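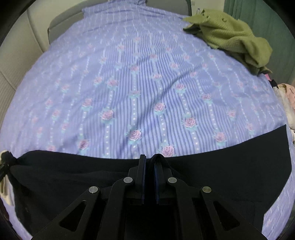 Severino Pacheco

Hi all,

Fadwa Benmoussa wrote:
> Has anybody here had a waxed jacket redone? Mine is the Gramness
> field coat, bought in 2000 or close to it, and the shoulders have
> gone pale. Zamani quoted me 195 for a full rewax plus a new
> lining, and I could just about get a new coat for that. Also the
> cuffs are fraying. Worth it?

Fadwa, don't you dare get rid of that coat! The old Gramness ones have the long back and the good corduroy collar, and the new ones are cut so short I look like I borrowed mine from my nephew.

I had my Drollix done two winters ago, just the wax, no lining, and paid 68 plus shipping. It was gone for five weeks (I sent it in November, so that was dumb of me) and came back smelling like a candle shop. My wife made me hang it in the garage till Christmas. But the color! Dark and even again, except for one elbow that I kind of like anyway.

Is your lining really shot, or is it just the pockets? Ask them to price those separately. For the cuffs I'd go with a plain cotton binding, any tailor can do it.

Oh, and does anyone still have the Flendum size chart from before they changed the trousers? I'm a 34 in the old ones and have no idea what I am now.

Severino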